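旧手机回收月开始啦！

五月的旧物角换了主题，这一回轮到手机和手机盒。上个月收旧书，走廊尽头那两张长桌堆得连杯子都放不下，大家的热情把我们吓了一跳，所以这次早早就把桌子腾出来，胶带也备足了。想转让、想捐、想换个颜色用用的，都请带来！

先说最要紧的：盒子请一定留着。很多人搬家时嫌占地方，随手就扔了，可一部手机有原盒装着，运到 Coltville 的二手店里，路上少磕碰，到了那边上架也快得多。上一轮我们收到 213 部，带盒的不到一半，剩下的全靠旧报纸和气泡膜一层一层裹，裹到最后手都酸了（不过边裹边聊天，也挺开心的）。

装盒其实很简单。把手机擦干净，关机，取出卡，背面朝上放进托盘，这样镜头有没有划痕一眼就能看见，登记的人不用再翻来翻去。盖子先放在一边，等登记完再合上，最后贴一道胶带。贴一道就够了，真的，上次有几个盒子缠得像粽子，拆的时候费了好大的劲！

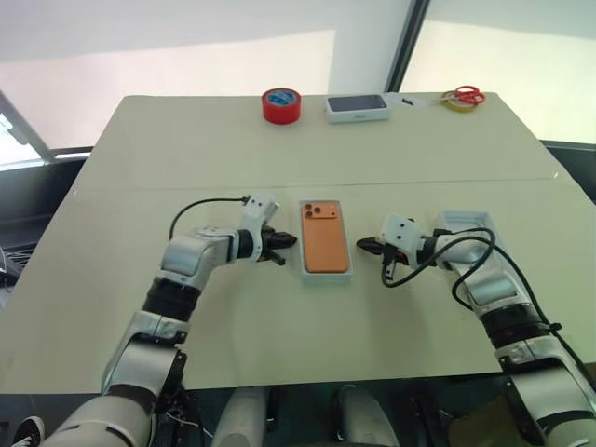

Jong-dae Yeon 读了上期的预告后来信说，他家抽屉里攒了好几个空盒子，手机早就不在了，问光有盒子收不收，还说要是能给别人的手机配上，他愿意一个个擦干净了送来。

收，当然收！空盒子我们特别欢迎，型号对不上也没关系，尺寸相近、托盘能卡稳就行。盖子和托盘请放在一起，别拆散。充电线和说明书有就带上，没有也不必专门去找。

交来之前，请记得做好 2 件事：备份照片，退出账号。退出账号这一步最容易忘，忘了的话下一位主人没法用，我们还得把东西退回给您，一来一回很可惜。要是不会弄，下午三点以后到 Fanach 楼的旧物角来，有人陪您一步一步做，带上密码就好。屏幕碎了的也收，请单独装一个袋子，写上“碎屏”两个字。

这次的目标是 200 部，我觉得很有希望。下期想做耳机和键盘，有好点子的快写信来，越具体越好！

旧物角通讯　|　来信请投 Fanach 楼一层信箱　|　© 旧物角编辑组　|　返回顶部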